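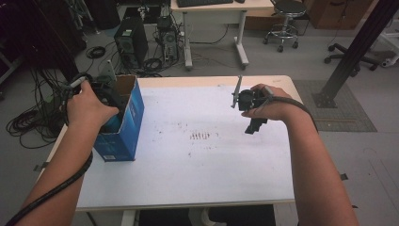
Subject: Re: Stains on the white tables

On Monday the list was asked:

> We have the white tables from Zerkska and one of them has picked up
> a patch of small reddish-brown stains near the middle of the top.
> Washing-up liquid hasn't touched them. Has anyone got marks like
> these off without spoiling the finish? We mostly use the table for
> packing, so it has cardboard boxes on it all day.

We had the same trouble in June with two of ours. What worked in the end was a paste of bicarbonate of soda and water, left on for 82 minutes (I went to lunch and forgot it) and wiped off with a damp cloth. The darker spots needed a second go. Please try it on the underside first.

I would stay away from the Horkik cream cleaner. It did lift the stain, but it left a dull ring which shows up whenever the light is low. The scuffs on ours are mostly from that and from dragging boxes – lifting them is better.

> Would a new top be cheaper?

Not for us. Nägeli quoted 700 for a replacement top, delivery not included. A roll of brown paper from Tokitach is 100 metres long and we tape a fresh piece down each week. The tape does leave a bit of glue at the corners.

If yours are rust and not ink or glue, the paste may do less. Lemon juice might be worth a try, but I haven't used it on these tops.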